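Putting the Puffer Coats Away (and Getting Them Out Again Without Tears)

Every spring I promise myself I will deal with the winter coats in one calm afternoon, and every spring they are still hanging three deep on the hooks when the lilacs come out. If your hallway looks like mine, make yourself a cup of something and we'll go through it together. Puffer jackets are lovely to wear and a perfect nuisance to store. They slide off hangers, they spring open the minute you let go, and they take up the room of four cardigans.

First of all, empty the pockets. All of them, including the little one inside that you forgot you had. I once washed a whole packet of cough drops into a navy parka and was picking bits of paper out of the cuffs until summer! Zip everything up afterward, the front and the pockets too, so the teeth don't snag the fabric while it is being pushed around.

Then have a look at the label. Most of ours can go in the machine on a gentle cycle with a small amount of liquid soap, but a few say otherwise and I do as I'm told. Give it a second rinse if your machine will let you. Drying takes patience. I use low heat and 2 clean tennis balls, and I stop every so often to break up the clumps with my fingers. When I think the jacket is done, I give it another turn anyway, and then leave it on a chair overnight. A coat that goes into a box even the least bit damp will smell like a cellar by October, and you will have the whole job to do over.

My neighbor Oliwia Wysocka swears by doing her folding on the bed and I have come around to her way of thinking. The kitchen table is too hard and too slippery, and the floor is out of the question with my knees. A bed gives you room to spread the sleeves, and the covers hold the fabric still a little.
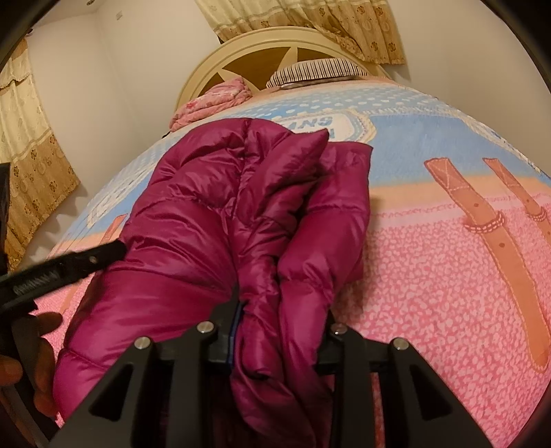
FOLDING

A glossy quilted jacket like the magenta one has a mind of its own, and when it's bunched up lengthwise the seams pull into dozens of small creases. They don't worry me much, but I do like to start from flat. Take hold of the shoulders, give the whole thing a good shake, and lay it face down with the hood (if there is one) pulled out straight.

Fold one sleeve across the back, then the other on top of it. Bring the sides in toward the middle so you have a long strip, pressing with your forearms as you go to let the air out. Now roll from the hem up to the collar, not too tight. If there's a hood, turn it back over the roll like the top of a sock and it will hold everything together quite nicely. For the ones without a hood I use a strip of old pillowcase tied in a bow.

STORING

Please don't squash them flat in those vacuum bags for the whole summer. I did that to my good Nurmi coat and it never got all its puff back. A big cotton bag or a roomy box with a lid is kinder, with the heaviest coats at the bottom. I tuck in a bar of plain soap, still in its wrapper, and write on a bit of masking tape whose coats are inside.

GETTING THEM OUT AGAIN

Do this a few days before you need them. Unroll, shake, and hang them somewhere airy. If one still looks sad and flat, 7 minutes in the dryer on low with the tennis balls will usually perk it up, and you can do the scarves while you wait.

Next week, boots, and what to do about the salt marks.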